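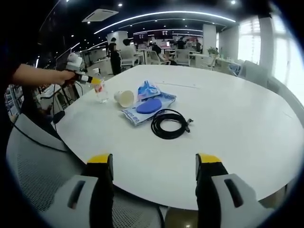
Shared tables: questions about clearing and cleaning

Américo Arruda, October

What does this page cover?

It covers the large round white tables in the open office on the Gouveia floor, and anything that gets left on them: drinks, cups, packets, cables and small personal items. Desks have their own page. The kitchen counter is cleaned under the Cultlow contract and is also left out.

When should a shared table be cleared?

At the end of each use, by whoever used it. A table may stay occupied over a short break if somebody is coming back within 20 minutes. After that it counts as free and the next person may clear it.

What order should I clear things in?

Drinks first, then cups, then wrappers, then cables, then the surface. An open bottle is the item most likely to make extra work, and it should be off the table before anything near it is pulled or lifted. Cables come late in the order as they tend to run under other things.

Where do bottles go?

If there is drink left in the bottle, screw the cap down and stand it on the shelf by the door. Unclaimed bottles are emptied at 6 pm. Empty bottles go in the plastics bin with the cap on. The label can stay. Crush the bottle lengthways before refitting the cap if the bin is more than half full.

And paper cups?

General waste. Most paper cups have a thin plastic lining and our collector, Maletti, does not take them with paper. Check for liquid before picking up a cup that is lying on its side. Stack used cups inside one another; the bin bag is 50 litres and loose cups fill it quickly.

Can snack bags be recycled?

The soft, crinkly kind cannot go in the plastics bin. Flatten the bag, fold it in three and put it in general waste. If it springs open again when folded, tie it in a loose knot. Shake crumbs into the bin first. Crumbs on the floor end up in the castors of the chairs and are slow to remove.

How do I tell an empty packet from one still in use?

Pick it up and feel it. Flat packets look the same full or empty, particularly those holding wipes, pads or other thin goods. If there is anything inside, close it and put it in the found items tray. If it is empty, treat it as a snack bag. 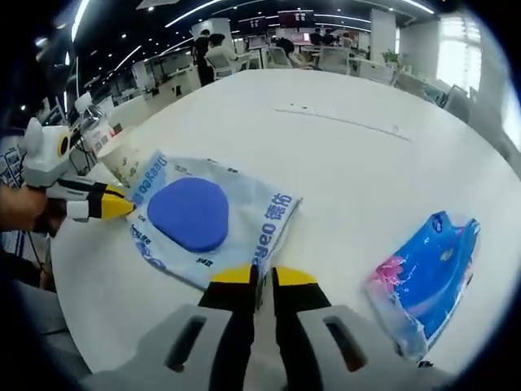 How long are items kept in the found items tray?

Three working days, after which usable items go to the supplies cupboard and the rest are thrown away. Opened food is not kept overnight.

What should I do with a loose cable?

Unplug it at the wall end first if it is connected. Coil it in loops the width of a hand, without winding it round your elbow, and fasten it with one of the fabric ties in the drawer. Leave the plug end on the outside of the coil so that the type can be seen. Labelled cables go back to the named desk. Unlabelled ones go in the cable box.

A cable that is warm, cracked or kinked near the plug should be put to one side and reported. Do not coil it with the others.

What do I clean the table with?

A damp microfibre cloth is enough for most days. For sticky rings, use the Bradoseck spray kept under the sink, one press on the cloth and none on the table. Dry the surface afterwards with a second cloth. Paper towels leave lint on a white top and are better kept for spills.

Is there a correct way to wipe a round table?

Work from the middle outwards in overlapping curves and catch the crumbs at the edge in a cupped hand or a second cloth. On a large table, do one half, walk round, and do the other. Leaning across to reach the far side usually means that a strip in the middle is missed.

What about seams and small marks?

Run a folded corner of the cloth along any seam, in one direction only. Do not scrape it with a knife or a card. Small marks that remain after two passes with the spray are probably in the surface itself - leave them and note the table on the sheet. Abrasive sponges and cream cleaners dull the finish and must not be used.

May personal items be left on a table overnight?

They go in the lockers. Anything still out when the evening round starts is moved to the found items tray, regardless of what it is.

Do the chairs need doing as well?

White seats are wiped weekly with the same damp cloth. Mesh backs are vacuumed with the brush fitting and should not be sprayed. Push chairs back to the table once the floor has been swept.

How long should all this take?

For one person and one table in ordinary use, three minutes. If it regularly takes longer, too much is being stored on the table.

Who pays for damage to a table top?

The department that booked the floor. Replacement of a single top is charged at £300, fitting included. Ordinary wear is not charged.

Comments

Mortimer Pruitt
The page on desks says cups go with paper. Which one is right?

Américo Arruda
This one. The desk page was written before the change of collector and I will correct it.

teaspoon
Is the 20 minutes from when you stand up or from when somebody notices?

Américo Arruda
From when you leave the table.

H. from the second floor
The fabric ties have run out again. There is string in the drawer, if that is any use to anyone.

Mortimer Pruitt
String is fine for the thin cables. I have asked for another pack of ties.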